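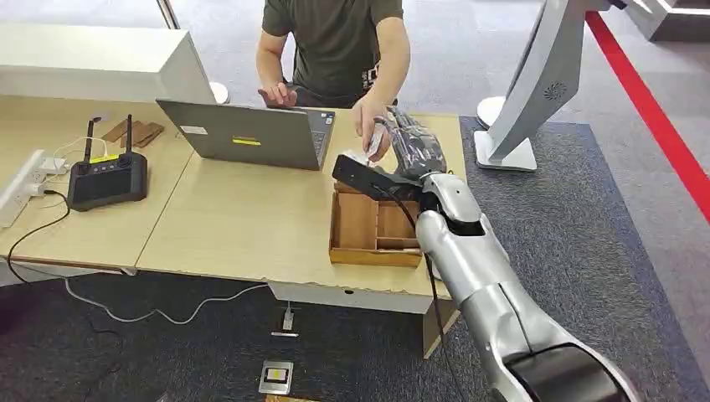 浅色木桌上的分格木托盘，旁边是一台打开的笔记本电脑。

Sindirwood的分格木托盘回来了，这回想管一管大家的桌面

入秋以后，Okent老街上的铺子陆续换了橱窗，木工坊Sindirwood也把停了一个夏天的分格木托盘重新摆了出来。熟客们大概还记得，八月里工坊因为修屋顶关了好一阵子，门口只留了一张手写的纸条，说是秋天再见。纸条如今已经揭掉，门又开了，屋里那股刨花的味道也跟着回到了街上，早上去隔壁买面包的人，走过时总要往里头探一探。

这种托盘说起来再朴素不过：一只敞口的长方形浅盘，里面用薄薄的木隔板分成几格，没有盖子，也没有抽屉，往桌子上一放就能用。浅棕色的木头，搁在浅色的桌面上很和气，不抢眼，看久了也不腻。工坊的人说，最早做它是为了装自家的螺丝和铅笔头，后来有客人来取椅子，看见了非要买一只走，一来二去，倒成了店里问得最多的东西。

从9月29日（星期二）起，工坊在街尾的Keskin阅览室里办一个小小的“理桌子”活动，连办4个下午，谁都可以进来坐坐。不用报名，也不收费，带上自己桌上最叫人头疼的那一堆零碎就行：用了一半的橡皮、找不到主人的钥匙、各种转接头、药片盒、回形针，还有那些明明知道没用、却总也舍不得扔的小东西。阅览室腾出了靠窗的几张长桌，茶水是现成的，点心嘛，要看隔壁面包房当天剩下什么，去年冬天的那次活动剩的是核桃卷，大家都说运气好。

活动的办法也很随和。先把零碎统统倒出来，摊在桌面上，再一样一样拿起来看，常用的放进托盘靠手的那几格，不常用的往后挪，剩下的装进纸袋带回家慢慢想。工坊建议大家别一上来就追求整齐，先照着自己平时伸手的习惯放，用上几天，觉得别扭了再换。有人习惯右手拿笔，有人电脑一打开就占去半张桌子，托盘放在前面还是放在旁边，各家有各家的道理，没有什么标准答案。

充电线是桌面上另一个老大难。插线板往桌上一搁，插头挨着插头，细细的白线一绕，再好看的桌子也显得乱糟糟的。工坊的意思是，插线板尽量靠着桌边放，线留够长度就好，多出来的一截松松地盘起来，用布条一系。活动现场备了一篮子裁好的布条，都是做椅垫剩下的边角料，花色五花八门，喜欢哪条就拿哪条，多拿两条也没有人说什么。

今年的托盘分大小2种。小的适合书桌和床头，大的可以放在玄关，装钥匙、零钱和邻居送来的种子包。这一批一共做了200只左右，先在工坊和阅览室里卖，卖剩下的才会送到Sireo周末集市去。隔板都是在工坊里一片一片裁好、打磨过再装上去的，所以每只的木纹深浅不大一样，挑的时候不妨多翻几只看看，店里的人是很乐意陪着挑的，只要您不着急，他们就更不着急了。

家里已经有旧托盘的人，也可以趁这几天拿过来。隔板松了的，工坊帮着重新粘一粘；边角毛了的，用细砂纸磨一磨，再上一层薄薄的木蜡油，放一晚上，第二天下午来取。这项修补同样不收钱，只是请大家先把里面的东西倒干净，上一回有一只托盘的角落里躺着一枚耳环，店里替人保管了好些日子，才总算物归原主。

平日里打理起来也不费事，干布擦擦灰就行，沾了墨水或者茶渍，拿拧干的湿布轻轻抹过，再晾在通风的地方，别放到暖气上烤。冬天屋里干燥，木头稍微收一点是常有的事，到了春天多半又会回来，不必担心。

阅览室这几个下午都是两点开门，五点半收桌子。从车站过来，沿着Okent老街一直往里走，看到门牌1184号就到了工坊，阅览室还要再往前走几步，门口有一棵很大的椴树，自行车可以靠在树下的栏杆边。下雨天活动照常，只是请把伞留在门外的桶里。想买托盘又赶不上活动的街坊，可以直接到工坊留个条子，写明要大的还是要小的，店里会替您留到周末。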